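Part-Time Front Desk and Reading Room Assistant, Geltport Local History Library

October 26, 2019

We are a small, busy library looking after the letters, maps, ferry timetables and family papers of Geltport and the villages up the valley as far as Drandum. We have an opening for someone to share the front desk with us three afternoons a week, and if you like old paper and are patient with people hunting for a great-grandmother, we would love to hear from you.

The job is mostly greeting visitors, getting them signed in, bringing boxes up from the stacks, and putting those same boxes back where they came from. You will answer the phone a good deal. You will also get to know our regulars, some of whom have been working on the same family tree for years and will be very happy to show you the latest branch of it (please let them, at least until the next person comes in).

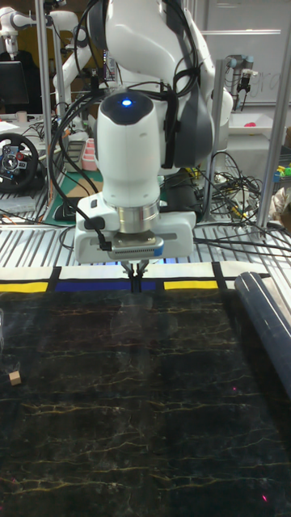

Do I need a library degree to apply?
What we care about most is that you are careful, friendly and comfortable with a simple computer catalog. Our last two assistants came to us from a bakery and a school office, and both did beautifully.

Training takes place over your first 9 shifts, always alongside one of the regular staff, so you won't be left to face the microfilm reader alone. By the end you should be able to find your way around the Demissie Collection, our largest, with over 500 letters sent home by one merchant family and a great many unpaid bills besides. The handwriting is dreadful. You do get used to it, and there is a crib sheet in the desk drawer that earlier assistants have added to in pencil.

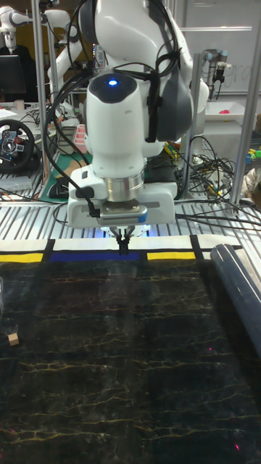

White arm and gripper over the dark tabletop.

Hours are 1 to 5 on Tuesdays, Wednesdays and Fridays, with a Saturday now and then when we have a talk or a school visit. We pay by the hour, every two weeks, and the rate will be in the packet we send you. Parking on Flosik Street is free after noon, and the bus stops right across from our door.

A few of the boxes are heavy, so please tell us if lifting is a problem. We have a good cart and an elevator, and we are glad to arrange the work so that it suits you. 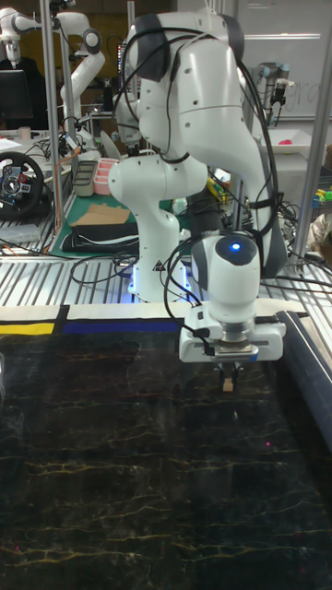 The position starts in February, which gives us time to get through the winter cataloging and gives you time to finish up wherever you are now. If you could begin a little sooner, do say so in your letter and we will see what can be done.

To apply, please send a letter of a page or so, telling us a bit about yourself and any place or family whose history you've enjoyed looking into, along with the names of two people who know your work. Write to Catríona Kavanagh, Reading Room Manager, at the library's Geltport address, or drop your letter off at the front desk any afternoon we're open. Catríona is also happy to talk by phone if you'd like to ask something first. Mornings are best for her.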